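My left gripper kept dropping fruit, and it took me most of August to work out why. The finger would close fine on a tomato and then creep open during the lift. If yours does the same, try this before you order parts.

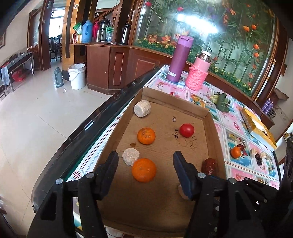 Start with the pivots. Wiggle each finger sideways with the tool powered off. Mine had play in one pin, so I snugged it up 2 small turns and tested again. Better, but I still got 3 drops before lunch! Kerstin Fagerlund over at Carnstead told me to clean the pads next (mandarin oil, yuck). Soapy cloth, dry cloth, then squeeze something round and hold it up over the table.
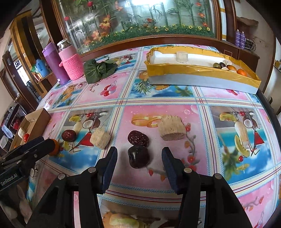 Can I just raise the closing force instead?
You can, but a slick pad will still slip, and soft fruit gets crushed. Clean first, then go up one step at a time, and keep your own fingers out of the jaws while you test.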